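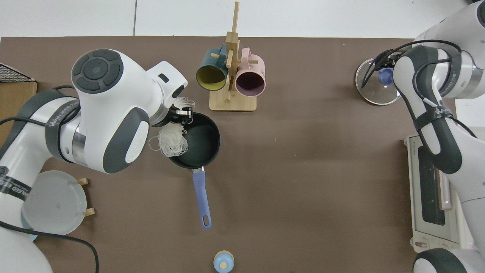
Plollau
Dry rice vermicelli, one bundle per person. The packet says boil 3 minutes and mine goes to paste. I want to soak it instead. My saucepan is dark inside with a long blue handle, and the bundle is wide enough to hang over the rim, with strands curling off outside. Do you break it or let it soften and fold in?

Cornow
Don't break it. Short pieces clump. Water at 75 C, lid on, stir once at 30 seconds.

Henao
Disagree on 75. Too slow for the thicker gauge. Boil, kill the heat, then add the noodles.

Plollau
Mine is the thin gauge. After draining I put it straight on the plate, a flat teal one, and it sets in one lump.

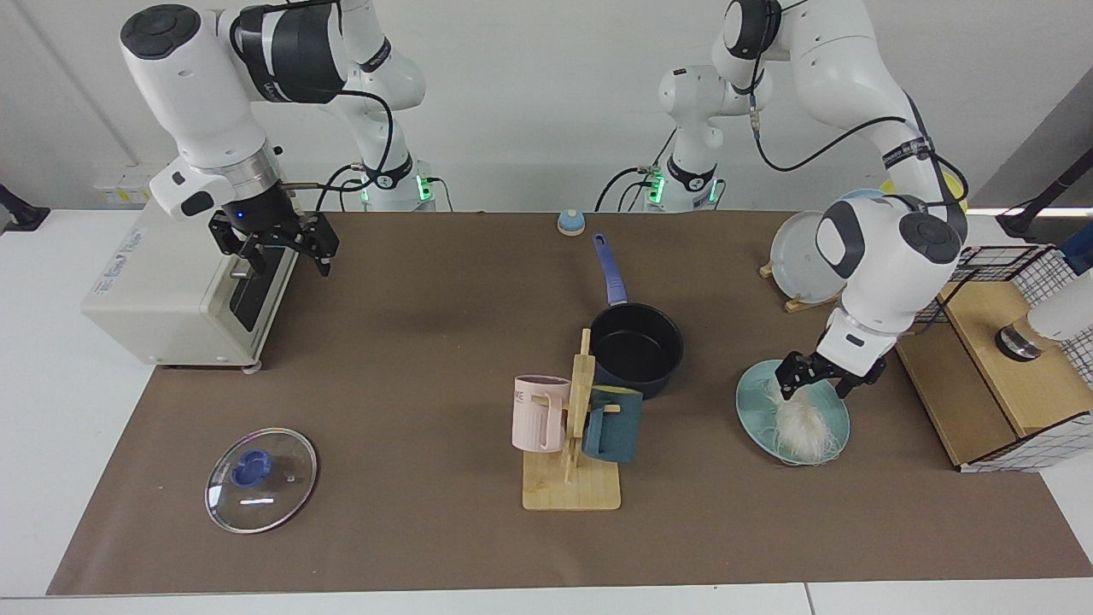
Laveo
Rinse cold before plating. The lump is surface starch, and no soak temperature fixes that.

Henao
Rinsing also cools it. Fine for salad, wrong for soup.

Cornow
For soup it reheats in the broth. Rinse either way.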